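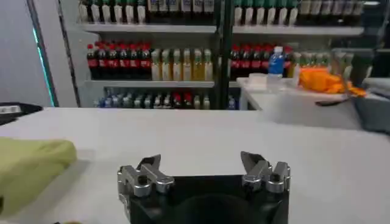

January, Illport shop mock-up, afternoon block
Wrist camera set for the Vi run, second batch. Target is 800 usable episodes of cloth folding and bottle picking, mixed, and we stand at 178 after throwing out the ones with dropped timestamps. Exposure is locked now. With it on auto the white tabletop pulled everything down and the red labels on the cola rows went nearly brown in the morning files. The green cloth starts at the near left corner for this block, already folded, with the fingers open and clear of it.

Episode numbering carries on from 3384. Do not restart it, the Porine loader sorts by number and mixes the batches if two share a range.

13 episodes marked bad so far today. Most were me letting go of the leader arm too early, so the last second is just drift. Two had the gripper state missing altogether – restarted the Orkach node and it came back. Still don't know why.

To do:
- move the cloth start position every ten episodes
- note the table height in the header, it was left blank last time
- check left finger bolt before the evening block
- copy to the big drive before anyone trims

Shelf picks next, water bottles first. Leaving the cola for later, as the caps are low contrast in depth and I want the new filter in.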